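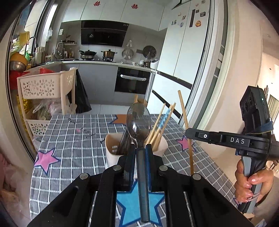

Projects > Rallivex > Data > Cutlery comparison

Rallivex cutlery comparison, data card
Updated Jun 17, 2019
Shared 11 times

What is in this set

This set was made to compare two kinds of finger pads on hand-held grippers, when the gripper must take thin and slippery kitchen tools. It has 1365 episodes. One episode is one tool: the operator starts with the jaws open, closes on the tool, moves it, and opens again. Each episode has the video from the gripper camera, the jaw opening, and the pose of the gripper.

We call the two pad types "Vik flat" and "Vik ribbed". The names come from our drawings and say nothing about quality. The linkage and the spring are the same for both, so only the pad is changed between sessions. The pad type is written in the session file, and please read it from there. Do not guess it from the video, since both types were made in blue and the shape is difficult to see when the jaws are closed.

The set was recorded in a home and not at our bench in Skanthorpe. At the bench the light was too even and every pad looked good.

Objects

- spoons, steel and plastic
- chopsticks, plain wood and with a printed pattern
- kitchen tongs
- a utensil holder with two compartments, used as start or goal and never picked

Chopsticks are the hardest. When they lie in a pile they cross each other, and the operator often gets two. We have kept these episodes with the flag double_pick = 1. If you train on single picks only, filter them out first.
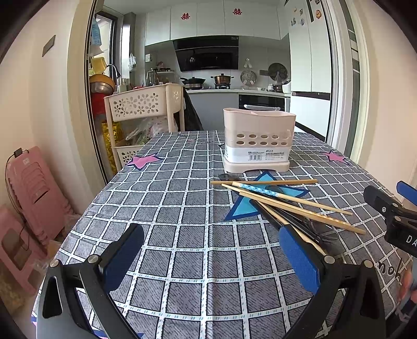

How the recording is done

1. Start the logger on the Herkcombe controller and wait until both units report a pose.
2. Close and open each gripper fully, one after the other. The logger takes the zero of the jaw opening from this movement.
3. Put the tools on the table or in the holder, according to the session sheet.
4. Record the episodes. Say "next" aloud between them if you want, the sound is not saved.
5. At the end, close and open again. If the zero has moved more than one millimeter, write it in the notes field.

The left and the right unit are logged with one clock. In many sessions only one hand is working and the other hand waits over the table. The waiting hand is still logged, and its jaw opening is then a constant line with small noise. We first wanted to cut this part away, but Valter Grønli asked to keep it for testing the drift of the pose, and this was a good decision.

What we found about the pads

On the plastic spoon the two pads are nearly equal. The handle is wide enough that also the flat pad holds it well, if the operator closes on the middle.

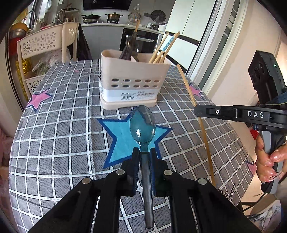
The difference comes when the grip is near the end of the handle. With the flat pad the spoon turns slowly around the contact, and the operators learn to close harder. With the ribbed pad it turns less, but it also does not correct itself when it was taken at a wrong angle. For placing in a holder this matters, because a tilted spoon hits the rim. Holger Ljungberg prefers the flat pad for this reason. I prefer the ribbed one. The numbers in results.csv do not decide it between us.

For the comparison we used 400 episodes, all checked by hand by two people. The other episodes have only the automatic labels. In roughly one of thirty the automatic label puts the closing moment too early, mostly on steel handles. It is the label success_auto; the checked one is success_hand, and it is empty where no person has looked. 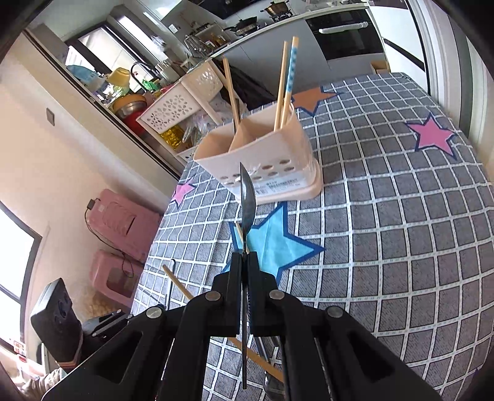
Camera view and what it hides. The camera looks along the fingers, and this is good for the last centimeters before the grip. After the grip it can be a problem. A steel spoon held upright in front of the holder has its dark bowl between the camera and the holder, and the bowl reflects as well. Our holder detector was confused by this in both pad types. We now use the last clear view before the grip and carry the holder position forward with the pose, and we advise you to do the same. The field holder_seen tells if the detector was sure.

Known problems

- The lens is very wide and straight edges become bent. Calibration files are in calib/, one for each unit. Do not mix them.
- The bright window makes the exposure change when the gripper turns toward it.
- Sessions recorded in October have the old pose filter. It is slower, and fast movements look shorter than they were.
- The room was in normal use, and objects in the background are not the same in all sessions.

Files

sessions/ raw logs, one folder per session
video/ camera files, same names as the logs
calib/ lens and jaw calibration
results.csv the checked episodes

Questions about the labels go to Valter, about the pads and the linkage to Holger.

4 comments

Related
Rallivex jaw spring notes
Herkcombe logger, how to install
Vik pad drawings and mold sizes
Skanthorpe bench set, older version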